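Rádio portátil de ondas curtas Gredau, versão com BFO
Publicado em 27/10/2020

Comprei o Gredau em segunda mão, com a bolsa de transporte e o manual em alemão. Procurava um recetor pequeno para ouvir SSB nos 80 e nos 40 metros sem ligar a estação da sala. O vendedor trocou os condensadores eletrolíticos da fonte e o resto vinha de origem.

O aparelho trabalha com 4 pilhas grandes ou com alimentador externo. A sintonia é analógica, com desmultiplicação de duas velocidades, e o botão não tem folga. A escala é que engana: no extremo superior da banda o ponteiro fica desviado, e tive de marcar os meus pontos de referência a lápis.

A sensibilidade é boa com a antena telescópica. Com um fio comprido no terraço o andar de entrada satura à noite e aparecem emissoras de radiodifusão onde não deviam estar. Resolvi com um atenuador Kneath, intercalado na ficha de antena. O BFO deriva nos primeiros minutos e depois estabiliza. O filtro é largo para telegrafia — em dias de concurso ouvem-se duas ou três estações ao mesmo tempo.

O altifalante é claro na voz e pobre nos graves. A saída de auscultadores tem um sopro constante, mais notório com auscultadores de 800 ohms do que com os modernos.
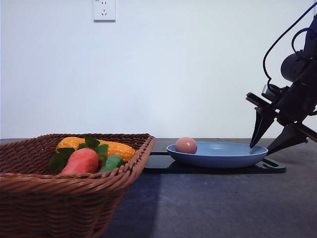
A bolsa é o ponto fraco do conjunto. A alça está cosida só de um lado e o fecho abre com o peso do rádio. Vi a bolsa da Planwood, mais cara e sem lugar para o fio de antena. Para guardar tudo em casa, um cesto de vime retangular, do género daquele com a maçaroca e a cenoura de brincar, dá mais jeito, porque tem os lados abertos para fora e tira-se o cabo sem desenrolar o resto.

Comparado com o Flastadus, que tive durante 2 anos, o Gredau é mais pesado e gasta mais pilhas, mas aguenta melhor a frequência. Para escuta de radioamadores fico com este. Para radiodifusão em AM o Flastadus tem melhor som e custa menos.

Falta-me ainda alinhar a FI. Não encontrei o esquema desta versão, só o da anterior, sem BFO.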